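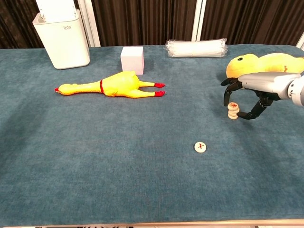 Figure 2. Table surface with cloth cover and part of the object set, including the rubber chicken, the white cube-shaped box and the plastic-wrapped bundle.

3.2 Table Surface and Object Placement

All sorting sessions took place at one wide table. The table was covered with a teal-blue cloth that has a soft, velvety surface, and a dark brown pleated curtain hung behind it (Figure 2). The same cloth was used for every session. It was not ironed or stretched between sessions, and small folds were left as they were. In an early trial on the bare tabletop, light objects slid when a neighboring object was picked up, and participants spent time pushing them back into place. With the cloth on, this happened much less often, and we kept it for the rest of the study.

The objects were chosen so that most of them would not belong to an obvious household group. Earlier work on tidying at the Dirkitz site used kitchen items only, and nearly all participants sorted those by use. We wanted a set in which use, size, color and material would each suggest a different grouping. The yellow rubber chicken is a good case. Some participants treated it as a toy, some put it with other soft objects, and a few set it to one side and came back to it at the end. The tall white appliance raised a different question. It was the object participants were least likely to move, and many arranged the other things in front of it or next to it.

Packaged goods were left in their packaging. The long bundle in clear plastic near the back of the table counted as a single object for scoring, and participants were told they could move it but should not open it. The small white box was also scored as one object. Both were often placed in the same group, and the reason given most often was that they were "supplies" or "things to put away in a drawer."

Starting positions followed one of 2 layouts, which we call Zillen and Flullum after the two rooms where they were first tried. In the Zillen layout, upright objects start near the back edge and flat or long objects start closer to the participant. In the Flullum layout, objects are spread without regard to shape. Layouts were assigned in alternation. Costel Nikolaidis set out the objects before each session using a printed plan, and small differences in angle were accepted.

A total of 62 participants completed the task. Each was asked to "tidy the table in whatever way makes sense to you" and was given no further instruction. There was no time limit, but any session still running at 720 seconds was stopped and scored as it stood. Most participants finished in roughly half that time. After the task, each participant gave a short name to every group they had made, and these names were written down word for word.

Groups were coded with the Dimitriou scheme, in which every group receives one main label (use, size, color, material or other). Where the name given by the participant did not match the contents of the group, the name was followed. For example, a group called "white things" was coded as color even if it held an object of another color. Objects left where they had started were coded as unsorted unless the participant named them as part of a group. Sessions run in July used the same procedure, and the results for both layouts are reported together in Section 4 except where noted.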